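Kivora tabletop test

The Kivora tabletop test is a procedure for comparing robot grippers on ordinary household objects. It was drawn up by Ieuan Vaughan at the Prendberg laboratory and is used mainly with small arms fitted with two-fingered grippers. The test covers the gripper, the camera that guides it and the controller that closes the fingers. Results are reported for the three together, as a set.

Background

Vaughan's first version dealt only with fingertips. Each pair was mounted on the same arm and closed on wooden blocks, and the holding force was read from a gauge. The method gave repeatable numbers, but they said little about how the same fingertips would do on dishes and bottles. A set of fingers that held a block well could slide off the rim of a bowl.

The second version replaced the blocks with kitchenware and plastic food. It also added a wrist camera, after operators at Clidham found that many failed grasps began with a poor view of the rim and had little to do with grip strength. Both changes were kept in the current version.

Procedure

The arm is fixed at the edge of a table, and the objects are spread over the surface within its reach. No tray or fixture holds them in place. A full run consists of 20 attempts on each target object. An attempt has three parts: approach, closing and lift. The fingers are opened before the approach, and the operator may correct the position of the gripper until closing begins.

A lift counts if the object stays clear of the table for 5 seconds. Objects that turn in the grip but do not fall are scored as held, with a note. If the gripper pushes a neighboring object out of its starting position, the attempt still counts, but the table is reset before the next one.

Bowls and similar open vessels are treated as a separate group. They can be taken by the rim, with one finger inside and one outside, or by spreading the fingers against the inner wall. The test sheet asks which method was used, and scores for the two are never combined.

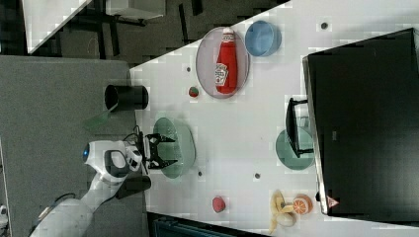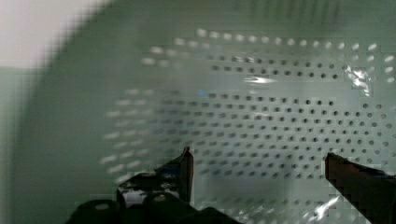
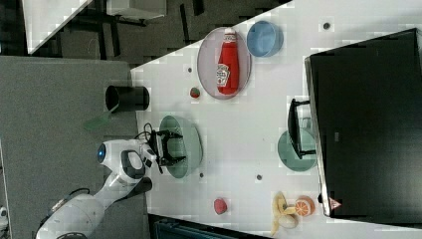
A two-fingered gripper with green kitchenware. First and third: the arm at the table. Second: view from the gripper-mounted camera, with perforated plastic behind the fingers.

Cameras

Two views are normally recorded. The overhead camera shows the arm and the layout of the table, and is used to judge the approach. The wrist camera shows the fingertips and whatever lies between them. At close range the near wall of a bowl is often out of focus in the wrist view, and shiny plastic gives bright patches of glare that can hide an edge. Colanders are considered hard targets for this reason — the rows of holes can confuse software that looks for a smooth surface.

Overhead views have the opposite problem. The rim of a bowl is easy to find from above, but the depth of the fingers inside it is hard to judge. Operators who have only the overhead view tend to stop too high.

Controllers

The test does not require a particular controller. Prendberg uses one that closes to a set width, while Clidham uses one that closes until a force limit is reached. Width control is simpler to set up but has to be adjusted for each object. Force control needs less adjustment, though thin plastic may bend before the limit is reached.

Variants

The Parisi variant is a shorter form with three target objects, intended for checking a gripper after its fingertips have been changed. A separate endurance form repeats one grasp 3000 times and records wear on the finger pads. Its results are listed apart from those of the main test.

See also

Parallel gripper
Wrist-mounted camera
Force control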